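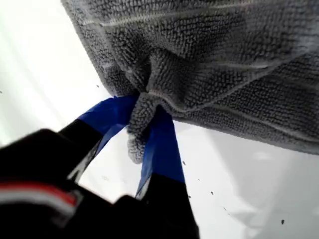 Iltoline two-finger gripper holding a grey microfibre towel at the pinch point.

Iltoline Textile Kit

The Iltoline kit is for workshops and labs that need an arm to pick up towels, cloths and similar soft goods. It is made by Lutero and fits the Plorico wrist plate without an adaptor.

Fingers
The 2 fingers close on a small fold of fabric. Tips can be wrapped in tape for extra grip, and a worn wrap can be peeled off and replaced with the gripper still on the arm. Maximum opening is 53 mm.

Supplied with
Gripper body and finger pair
Spare finger pair
Cable, 2 m
12 fixing screws
Hex key
Printed setup guide

Use
Set the closing force low for thin cloth and raise it in small steps. Thick looped towels need a deeper pinch than flat weaves. Not suitable for wet laundry or for items with metal zips.

Ordering
Delivery takes around 6 weeks. Finger pairs are also sold separately. The Đào long-finger set fits the same body and must be ordered as an extra. Discounts for schools and colleges are available on request.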